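Brukside Table Demonstrations

Data card and readme for the simulated part of the Nirnel teleoperation set. Maintained by Chaimae Erraji. Scene building and replay checks by Feven Workneh.

What is in it

896 demonstrations of tabletop handling by a two-armed robot, all recorded in simulation. A person drives the arms by remote control and the recorder stores what the arms did, what the cameras rendered and which instruction the operator had been given. There are 37 instructions. Most are one short sentence, such as "move the bowl to the other end of the table".

The real-robot recordings made at Hebden are a separate download with their own card. Joint names match between the two, but the camera positions don't, so please don't merge the folders without reading both.

The room

All episodes take place in one room, called brukside_long. It has a long wooden table with black seating, a wooden floor and grid-patterned walls. Tabletop objects are drawn from a shared pool and placed afresh for each episode. Chairs can shift a little between episodes as well. The human figure in the room is part of the scene file and has no part in any task.
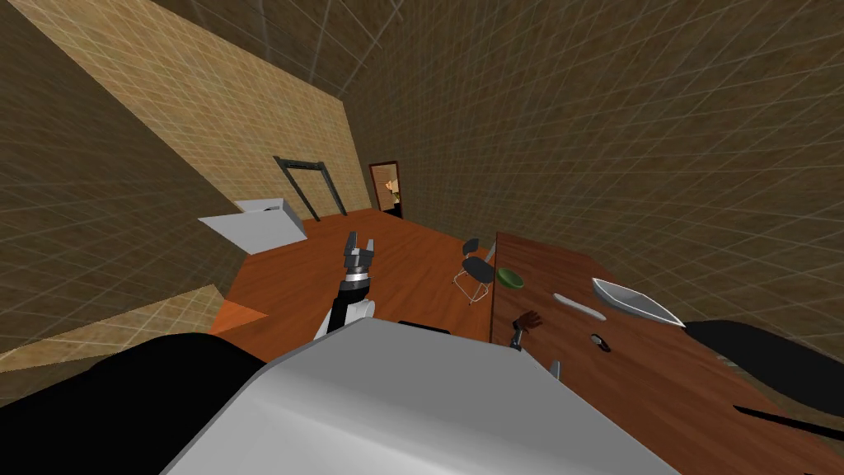 View from above and behind the robot, left gripper open over the floor, right hand over the near end of the table.

How the demonstrations were made

Operators used the Flurnex handset, one controller per arm, with the rendered view on a monitor in front of them. Wrist and overhead views could be swapped with a foot pedal. Arm motion follows the handset directly, scaled down by half when the operator holds the side button. Nearly all the fine placing was done with that button held.

Each operator had a practice session before anything was kept. After that the routine was the same every time: read the instruction, press start, do the task, bring both arms back over the table edge, press stop. Operators could throw away an attempt straight after stopping it, and they did this fairly freely in the first week. Discarded attempts are not in the release. We kept no count of them, so success rates for the operators can't be worked out from this data.

Episodes run for up to 900 steps. The recorder stops by itself at that limit and marks the episode "timeout". Timeouts are included, and you can filter them out with the status field.
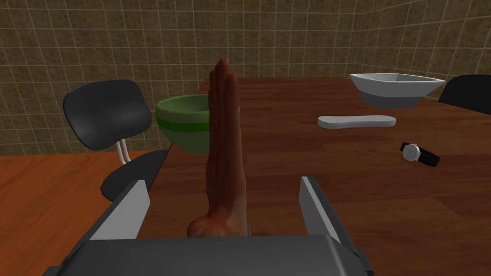
Wrist views are stored at the same rate as the joint readings and share their clock, so frame n always goes with reading n. The overhead view is stored at half that rate. The loader repeats each overhead frame to fill the gap unless you set repeat_overhead to false.

Files

Each episode is one folder, holding:

joints.npz - positions, speeds and gripper opening for both arms
handset.npz - raw controller readings before scaling
wrist_left.mp4, wrist_right.mp4, overhead.mp4
meta.json - instruction, operator code, object list, status
scene.json - starting pose of everything that can move

Operators appear only as a letter code. The key is not shared.

Checks

Feven replayed every episode from its starting scene and compared the final object poses with the recorded ones. 565 episodes matched within the tolerance in replay.cfg and carry replay_ok = true. The others drifted, mostly where something was pushed along the table and contact went on for a long time. They are still fine for learning from images, but take care if your method needs exact replays.

Known problems

The handset clock was wrong for one Friday session. Those episodes have clock_fixed = true and the offset has been taken out, but handset.npz may still lag the joints slightly.

Some instructions say "dish" and some say "bowl" for the same object. We left the wording as the operators saw it. A lookup table is in names.csv.

Left-arm tasks are more common than right-arm ones. If you need an even split, use the list in balanced.txt.

Suggested use

Training and testing imitation methods on table tasks, and comparing raw handset input with the scaled motion. We would not use it to judge how a policy will behave on a real arm - friction in the simulator was set by hand and never measured.

Changes

September: added the balanced list, corrected left and right in the overhead camera notes, removed a duplicate scene file.

Please send bad episodes to Chaimae with the folder name and the step where it goes wrong.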